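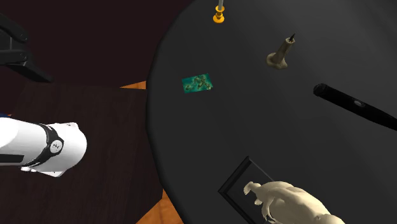 Flevavex Extends Surface Coating Line to Hospitality Furniture

MISTORPORT - Flevavex, a maker of water-based finishes for commercial furniture, will begin shipping its Stergiou topcoat to contract furniture makers in August. The product is a clear matte coating for tabletops, counters and shelving in restaurants, hotels and event halls.

Stergiou is a two-part system. The resin and hardener are mixed at the spray station and applied over a sealed base in 2 coats. Parts can be handled the same day and stacked once fully cured. The coating can be sprayed with the guns and pumps most finishing shops already own, although the fluid lines must be flushed with clean water before the first batch.

In testing at the company's Mistorport plant, coated panels were put through 2000 rub cycles with a standard abrasive pad. Gloss was measured at the start and again every 200 cycles. Panels were also exposed to red wine, coffee, cooking oil, candle wax and common cleaning fluids. Full results are listed in the technical data sheet, along with film thickness and the base coats used.

"Matte finishes on dark tables tend to go shiny where people rest their arms," said Stamatia Tsoukalas, head of coatings development at Flevavex. "We changed the matting agent and kept the resin from our earlier product. Most of the work after that was on getting the spray to lay down evenly at the rim."

Stergiou replaces Komura, the company's single-part topcoat. Komura will remain available until current stock is sold. Shops that change over should not mix the two products or apply one over the other without sanding.

"Customers asked for a finish they could repair on site," said Odair Tavares, sales manager for contract accounts. "A worn area can be sanded and recoated without stripping the whole top."

Stergiou will be sold in one sheen level at launch. A lower-sheen version is in trials - no release date has been set. Sample panels and data sheets are available on request from the Flevavex sales office in Mistorport. Orders placed before August will ship in the order received.

About Flevavex
Flevavex develops and manufactures water-based sealers, stains and topcoats for wood and composite furniture. The company sells directly to furniture makers and through regional distributors.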